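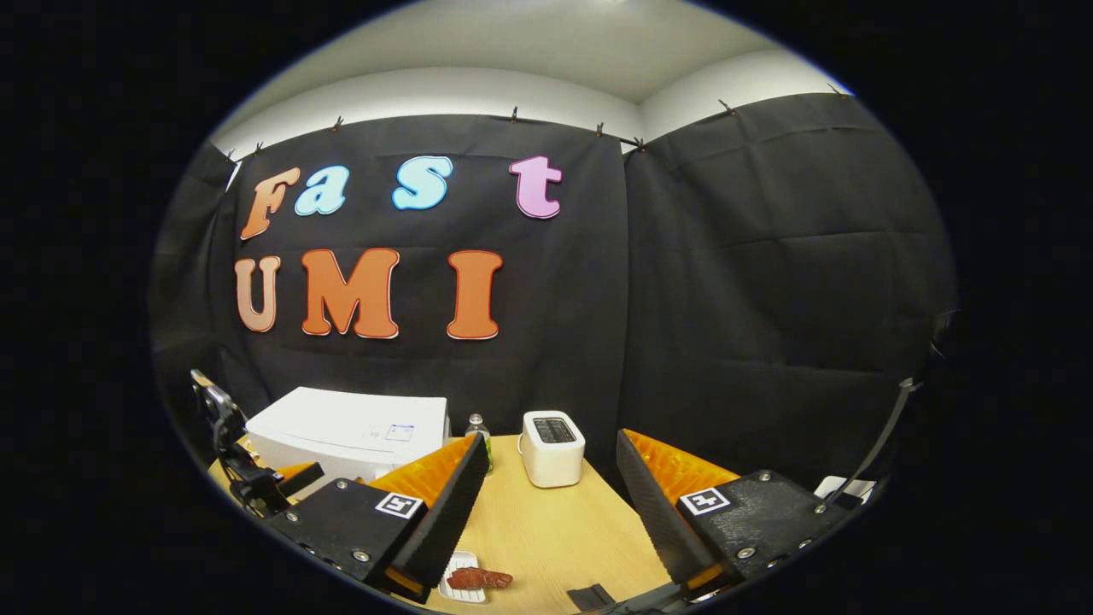 Killell open afternoon, notes

Typing this up on the train before I forget it all, so excuse the state of it.

Went over to Killell for their March open afternoon. Small unit behind the Trestlow trading estate, door at the side, no sign on the road. I walked past it twice. Tea in the corridor, sign-in sheet, then straight in.

What I was there for: the Filia kit. Hand-held gripper you use yourself, two fingers, and what you do with it gets recorded so a robot arm can be taught the same job later. They sell it as a kit or you can have them do the recording for you as a service. We've been thinking about one or the other for the packing benches at Hollis, so I had a list of questions and a notebook that ran out halfway.

The set-up. One table, pale wood, black curtain clipped up behind it, "Fast UMI" in big coloured letters on the curtain. White toaster in the middle, bottle of water, toy crayfish on a little white dish. Fingers have ribbed orange pads, soft to the touch, and a square black and white marker on each one. The markers let the software work out how far open the fingers are. I asked if they need replacing when they get scuffed. Yes, and you print your own, fine.

Had a go. First thing is the weight. All right for five minutes, my wrist knew about it after ten. You also have to unlearn grabbing things, slow down, go in square, let the pads close. I knocked the crayfish off its dish twice. Third go fine. The lad before me was much neater, annoyingly.

The numbers, as given to me. 34 recordings is what they'd done that morning before lunch. For a simple pick and place they like over 1,000, more if the objects change shape. Sounds a lot. Two people swapping over every half hour is how they recieve the best data, apparently, tired hands make sloppy recordings.

Service option: they come to you, 6 days on site, you provide the objects and a table. Kit option: you get the gripper, spare pads, software and 11 hours of remote help. No price on the sheet for either, "depends on the job". I pushed a bit and got nowhere. Will email.

Things I liked. No arm needed on the floor while you're collecting. Pads swap with a screwdriver. The staff let people have a proper try and didnt hover.

Less keen on: the weight, again. Manual is thin, mostly diagrams. And I wanted to see our sort of object, floppy bags, and there weren't any out to try. They said bring some next time. Will do.

Also ask: left-handers? Forgot. Parking is hopeless, get the bus to Trestlow and walk up.

More when they've sent the quote.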